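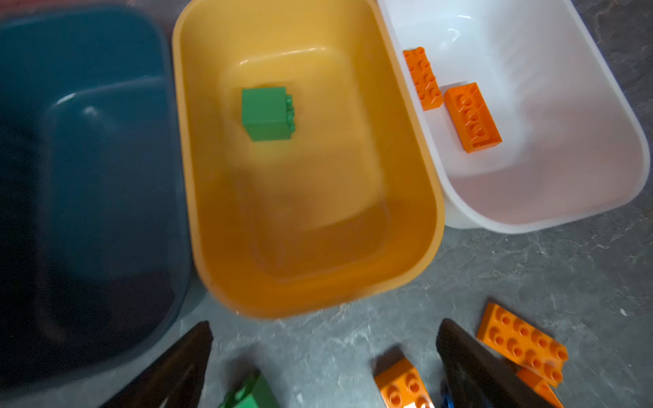

*Wrist camera view: one green brick in the yellow bin, two orange in the white.*

## Gripper stops above the yellow bin with a force fault

Zitel arm, Buvetti two-finger gripper, sorting toy bricks by color. Since January the arm halts over the yellow bin with fault 356 (contact force limit), about one cycle in 18. The teal and white bins never trigger it. Approach speed is 400 mm/s. I re-taught the drop point twice — no change. Sensor or path?
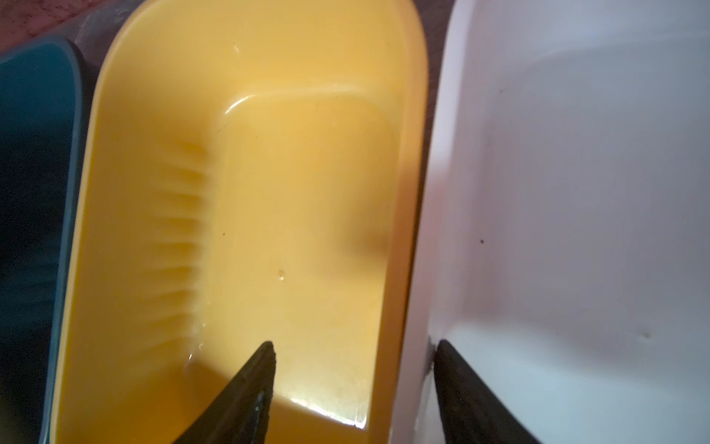 *Fingers at the rim between the yellow and white bins.*

**Answer 1** (accepted)

Path, most likely. The bins stand side by side, so a small shift puts a fingertip over a rim. Raise the drop point, fix the bins to the floor, and cut speed for the last part of the descent. Don't raise the force limit to hide the fault. Power down before reaching in.

**Answer 2**

Had 356 on a Vincze controller. Re-zeroed the sensor and it went away for 2,000 cycles, then came back. Check the cable too.

**Answer 3**

which firmware?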